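Lonero Table Wipe

README for the clips and notes in this folder

Summary

Lonero Table Wipe is a set of short recordings of one everyday job: getting loose dry dirt off a white tabletop and leaving the things that stand on it where they were. It holds 700 clips, split over 10 kinds of mess. It was put together at Saston for people who work on cleaning and tidying tasks and want material where the dirt is small, dull and spread unevenly, the way it is on a table that gets used.

The set follows Wila, which covered clearing larger items off the same kind of surface. You don't need Wila to use this one. Folder names follow the same pattern, so both can sit side by side.

What is in the folder

clips/ holds the recordings, one subfolder per kind of mess.
notes/ holds one text file per session, with the kind of mess, the tool used, and anything left standing on the table.
labels.csv has one row per clip.
splits/ holds the lists for training and testing.
CHANGES lists what was fixed between versions.

Columns in labels.csv

clip: the clip name, matching the file in clips/.
mess: one of the 10 kinds listed further down.
tool: cloth, brush, brush and pan, or none.
standing: yes if anything upright was left on the table, otherwise no.
spread: patch, streak or scatter. Judged at the start of the clip.
result: clean, partly clean or unchanged. Judged at the end of the clip.
remarks: free text, mostly blank.

The spread column causes the most questions. A patch is dirt that holds together in one area and has a clear edge. A streak is longer than it is wide. Scatter is anything with bare table showing between most of the bits. Where a clip could be two of these, we went with whichever covered more of the table.

The table

The tabletop is white and matte. White was chosen for contrast with the darker messes, and it does make flour and salt hard to see. We kept those two kinds in anyway. People clean flour off white counters all the time.

The surface is not spotless even when it counts as clean. It has light scuffs and faint gray smudges that stay after wiping. These are part of the table. A clip is marked clean when the loose material is gone, whatever the marks underneath look like. If you compare the start and end of a clip pixel by pixel, expect the smudges to show up in both.

Dark speckled dirt is the most common mess in the set. It usually lies in a loose streak toward one side, with a few stray grains away from the main part. The stray grains matter for the label: a clip where the streak is gone and the grains are still there is partly clean.

Some clips have a thin white wire stand on the table. It has a round loop for a base, with slim rods that meet in the middle and one upright pole. It is harder to wipe near than it looks. White on white, the loop is easy to miss, and grains can collect against it and inside it. Clips with the stand are marked yes under standing. 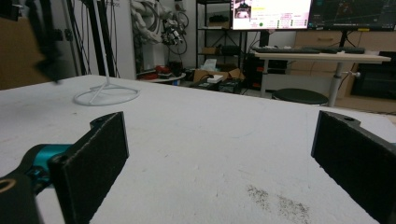
Kinds of mess

1. Dark speckled dirt
2. Dry coffee grounds
3. Bread crumbs
4. Flour
5. Salt
6. Pencil shavings
7. Eraser crumbs
8. Paper scraps
9. Sawdust
10. Mixed, meaning two or more of the others together

Everything is dry. There are no spills, no grease and nothing sticky. Sawdust and eraser crumbs have the fewest clips, and mixed has the widest range of amounts.

How a session went

The table was wiped down and left until dry. One kind of mess was put down by hand from a small cup, with no template. The session note was started before the first clip and closed after the last one. Between clips the leftover dirt was either brushed off or pushed back into place — the note says which. Sessions had 8 clips as a rule. Shorter ones are in the folder too, and nothing was added to fill them out.

The room was left as it was. There are shelves and other equipment in the background of many clips, and they were moved from time to time for other work. Don't rely on the background to tell you which session a clip belongs to. Use the notes.

Splits

The split is by session, so clips from one session never land in both lists. The test list has 71 clips and includes at least one of every kind of mess. If you make your own split, please keep sessions whole. Clips from the same session share smudges and stray grains, and a random split will give scores that are too good.

Sarmiento, the small scoring script in the top folder, reads labels.csv and a results file with two columns, clip and result. It prints one line per kind of mess and one for the whole set. It counts partly clean as a miss unless you run it with the loose setting.

Known problems

The result label was made by eye. Flour and salt are the least reliable, and we would not read much into small differences there.

The line between patch and streak shifted a little during labeling. Early sessions call more things a patch.

Cloth clips outnumber brush clips. Brush and pan was added late and only covers dirt, crumbs and paper.

There is one table, one color and one room. A method that works here may do poorly on wood grain or a patterned top.

Three notes files have the tool missing. The column in labels.csv was filled in from the clips.

Fixed in the August version

Two clips listed as salt were moved to flour.
Blank rows at the end of labels.csv were removed.
The standing column was checked again for every clip with the wire stand.
The test list no longer repeats a clip.

Using the set

You may use and change the files for research and teaching. Please give the name of the set and the version. If you find a wrong label, send the clip name and the label you think it should have — a short remark is enough. Corrections go into CHANGES with the next version.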